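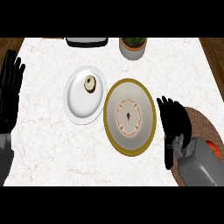 Kitchen and utility room: my pre-winter safety check, with comments

I do this every December, before the house fills up with people and the oven is on from breakfast till bedtime. It started as a scribbled list on the back of an envelope and has grown a bit each year (sorry!). Signe Hedlund asked me for a copy after she moved into her new place, so I've typed it up properly and left my own comments in. Ours is an old terrace with a gas hob, an electric oven and a boiler in the utility room, so skip whatever you haven't got.

Marks: OK means fine, DO means it needs doing, ASK means I want somebody who knows more than me.

Worktops and sink

1. Worktop edges and joins sound, no lifting or cracks. OK.
Run your hand along the front edge with your eyes shut. I found a nick by the bread bin that way last year and had been catching my sleeve on it for months without working out why.

2. Sealant behind the sink and taps. DO.
Gone black again in the left corner. I scraped it out two winters ago and was very proud of myself, but I think I put the new stuff on before the gap had dried out. This time I'm leaving it overnight.

3. Under the sink: feel round the trap and both valves with a dry bit of kitchen roll. OK.
Bone dry. While you're down there, turn the stopcock off and on again. Mine was so stiff the first time that I had to get Damián Becerra round from next door, and he needed both hands. It gets a quarter turn every few months now and moves beautifully.

4. Cleaning stuff out of reach of small visitors. DO.
The dishwasher tablets are still at toddler height! They're going on top of the tall cupboard before my niece's lot arrive.

Electrics

5. Press the test button on the consumer unit. OK.
Everything clicked off as it should. Warn the household first. I didn't, and there was shouting from upstairs.

6. Sockets: cracks, scorch marks, anything loose. ASK.
The double one by the kettle has a faint brown mark round one of the pin holes. I've put tape over it and I'm not using it until Américo Carrilho has had a look. He did our rewiring and he's the only person I trust with it. If yours feels warm, stop using it straight away and ring someone.

7. Flexes on the kettle, toaster, iron and slow cooker. One DO.
Iron flex is fraying where it goes into the handle. I was going to wrap it and carry on, then I had a word with myself. New iron on the list. The kettle's a Rekach, six years old and still going strong, touch wood.

8. Extension leads. DO.
I had one plugged into another behind the microwave, for the radio and the fairy lights. I know. I've taken it out and the radio has moved to the windowsill, where it gets better reception anyway.

Heat and gas

9. Hob flames blue and steady on every ring. OK.
The small back one was a bit lazy and yellow, so I took the cap off, cleaned it with an old toothbrush and let it dry. Blue as you like now. If it had stayed yellow I'd have turned it off and rung the engineer.

10. Oven door seal. OK.
A bit crusty at the bottom but no gaps. I shut a strip of paper in the door at each side and gave it a tug, and it held.

11. Cooker hood filter. DO.
Oh dear. Soaking in the utility sink as I type, in the hottest water I can get and far too much soda crystals. Grease up there is a proper fire risk, so this one matters more than it looks on paper.

12. Boiler serviced this year? OK.
Yes, by Nayeli Ayala, who left the sheet tucked behind the pipe as usual. Pressure was fine. I've copied her date on to the calendar for next year, otherwise I drift.

13. Tumble dryer: lint filter, and the hose at the back. OK.
Filter gets done every load. The hose I only do once a year and it's always revolting. Unplug it before you drag the thing out. I also vacuumed behind it and found three socks and a birthday card.

Alarms and what to do if it all goes wrong

14. Smoke alarm in the hall, heat alarm in the kitchen, both tested. OK.
I use a broom handle. The kitchen one must be a heat alarm, by the way – a smoke alarm in there will go off every time you make toast, and then somebody takes the battery out, and then you haven't got an alarm.

15. Carbon monoxide alarm tested and in date. DO.
Works, but the sticker on the back says it's due for replacing in the spring. I'd never have known if I hadn't taken it down to dust it. I'll get the new one now while I'm thinking of it.

16. Fire blanket by the door, not over the hob. OK.
It used to hang right above the cooker, where I'd have had to reach through the flames to get it. Soledad Orozco spotted that when she came for supper and I moved it the next morning. The tabs pull down freely and nothing's hanging in front of it.

17. Back door key where everybody can find it. OK.
On the hook, up high, away from the glass. I make overnight guests show me they can open it, which gets me teased, but I don't mind.

Floor

18. Mats and loose edges. DO.
The mat by the sink slides. I tried the sticky pads and they came up within the week, so I'm getting one with a rubber back, 90 cm long so it stops short of the oven door.

19. Step stool. OK.
All four feet still have their rubbers. Use the stool, please, and leave the dining chairs at the table. (Signe, I'm looking at you.)

Left to do before the visitors come

Sealant, left corner
Tablets up high
Américo about the kettle socket
New iron
Filter back in the hood once it's dry
Carbon monoxide alarm
Mat, rubber-backed, 90 cm

I tick these off in pencil on the inside of the larder door. Mat's ordered already, and Américo says he can come by after four.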